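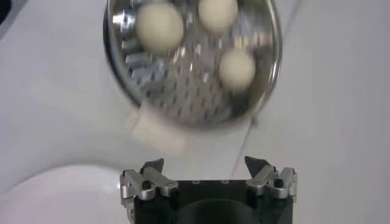 Food Contact Starts at the Fingertip: Writing Usable Rules for Kitchen Manipulation

Most small robot arms now being tried in commercial kitchens were designed for work in which the product does not get eaten. The arm, the gripper and the wrist camera arrive with documentation on payload, reach, stopping distance and collision force. Documentation on cleaning is usually a single paragraph. Kitchens that want to use such an arm for portioning, loading or tray work have to fill the gap themselves.

Nandico, a prepared-food producer with 6 production kitchens, spent the past year writing its own rules for the job. The resulting document, known internally as the Bolness procedure after the kitchen where it was drafted, covers arms that handle items in open trays, bowls and steamers. It took effect on 18th June. Two outside kitchens, Carrilho and Irau, have since adopted it with changes.

Scope

The procedure applies to any arm working within reach of uncovered food. It divides the equipment into three zones. The food zone is every surface intended to touch the product, together with any surface from which liquid or crumbs could fall back onto it. The splash zone is every surface that may be wetted or soiled but from which nothing returns to the product. Everything else is the non-food zone.

The division is familiar to anyone who has bought a slicer or a mixer. Applying it to an arm is harder because the arm moves. A bracket that is well clear of the tray at rest may be directly above it during a pick. Bolness therefore assigns zones by the full programmed path, including recovery moves, and requires a new assignment whenever the path changes. In practice the entire gripper falls in the food zone, and so does the wrist camera if it is mounted on the tool side.

Geometry of the gripper

A parallel-jaw gripper is mechanically simple and hard to clean. A typical unit has a dark central housing, a silver metal finger assembly on each side built up from stacked angular brackets, exposed bolt heads on the outer brackets, and a black angled pad at each fingertip. Every joint between two flat parts is a crevice. Every bolt head is a recess or a ledge, depending on its type. Holes in the upper face of the housing collect flour.

The procedure does not ban this construction. It offers two routes. Under the first, the fingers are replaced with one-piece parts that have no exposed fasteners and no internal corners too tight for a brush. Under the second, the standard fingers are kept, a fitted sleeve covers the housing and brackets, and only the pads are left exposed. The pads must then be removable without tools and must be washed separately.

Irau chose the second route for cost reasons. Its version adds a requirement that sleeves be a color not found in any ingredient on the line, so that a torn piece can be spotted.

Pads and soft products

Dough balls, peeled eggs and similar items are the usual test load for tray work. They are smooth, pale and round, they roll, and they mark easily. The limit on grip force is set by the product and is normally well under the limit set by operator safety. Bolness requires the force to be recorded for each product and locked in the program, with changes made only by a named supervisor.

Pads are treated as consumables. The replacement interval is 3,000 cycles or the first visible cut, whichever comes first. The interval was set conservatively, and the kitchen has not yet found a reason to extend it.

Trays and perforated bases

Steamer trays receive their own section. A perforated stainless-steel base with slots in a grid presents two problems. The raised edges of the slots can catch a fingertip pad if the approach is too low, and the metal reflects light strongly enough to disturb the camera.

The first problem is handled with a fixed minimum height above the base, measured at the pad tip with the gripper fully closed. Pads may not touch the base in normal operation. A contact event stops the program, and the tray and the pads are inspected before it resumes.

The second is handled by qualification. Before a tray type is released for use, the system must complete 100 consecutive picks from it under normal kitchen lighting with no missed detection and no false one. Bright glints on slot edges are the main source of false detections, and a pale product on a pale counter is the main source of missed ones. Motion blur makes both worse, so images used for locating a product must be taken with the arm stationary. Carrilho repeats the test each November, when daylight in its kitchen changes most noticeably.

Items in the tray must be spaced so that an open finger can descend beside each one without touching a neighbor. The procedure gives no single distance, as it depends on finger width and product size. The test is made with the fingers open at working width.

The surrounding counter

The work surface is kept clear of anything the program does not use. Basins, lids and wrapped goods may stay within reach only if they are entered in the cell map. Seams in the counter are to be sealed flush and checked at each changeover.

Records

Each cell keeps a log of pad changes, contact events, force settings and cleaning times. Swab results from the gripper are filed with it. During drafting, the Bolness kitchen took 100 swabs from sleeves, pads and brackets and used them to set the cleaning schedule, which calls for a pad wash at every product change and a full strip-down at the end of each shift.

Open items

Two questions remain unsettled. The procedure has no rule for allergens beyond a complete pad and sleeve change, and it does not say how to treat a camera window that fogs over a hot tray. Carrilho has proposed a purge of filtered air at the lens. Nandico is reviewing the proposal, and the next revision is expected to include either that method or a mandatory pause until the window clears.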